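Teleop notebook, bench 2
4th November

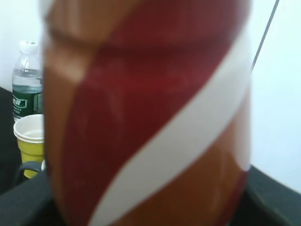 Wrist view, can up close. Water bottle and yellow cup behind it at left.

Isauro wants the Drusano demos counted toward the 200 we promised by March. I'm writing down why I'd hold off.

Look at what the wrist view gives the policy at this range. The can is a blur of red, white and brownish orange that takes up most of the picture, and nothing printed on it can be read. The label on the bottle behind it is in better shape than the thing we care about. An operator can cope, having the side view and a pair of eyes. The policy gets the side view too, but in the last ablation (Nyanda, run 780) it mostly leaned on the wrist stream, so I don't buy "the other camera will cover it."

Isauro's answer: blur is fine, the approach has already been decided by the time the can is that close, and a big red shape in the middle is a perfectly good signal for "you're there." Maybe. It would also be a perfectly good signal for any other big red thing. I'd like to see it fail on a plain can of another color before I believe either of us.

Second complaint, the layout. Cup in front of bottle, can in front of both. Jeptoo likes the overlap and says Grindby trained on tidy rows and fell apart on the first messy table. Fair. But if the can always hides the right side of the bottle, we're teaching one arrangement and calling it clutter. Shuffle between episodes — properly, with the cup and bottle trading places, and the can sometimes at the back.

Third, the white wall. Every Drusano episode has it. I said this in the summer and will say it again.

On hand guiding versus the remote rig: Jeptoo did a block of each this morning. Hand guiding felt smoother to her and I have no doubt it did. Her forearm also gets into the side camera, and I don't trust the masking script to take it out cleanly. The Clirnuden people claim theirs does. I've asked for raw clips twice and got a slide deck.

To do
- Replay episode 2904 open loop, same start pose, can shifted 60 mm. If it still "works" I want to know what it's looking at.
- Jeptoo: remote rig only until the masking is checked by eye.
- Me: try a shorter focus setting on the wrist camera, if the mount lets me get at the ring. Last time I needed the small hex key and it had walked off.
- Isauro: keep the Drusano set in its own folder. Do not merge yet.

Isauro read this over my shoulder and says I'm being gloomy. He can initial it anyway.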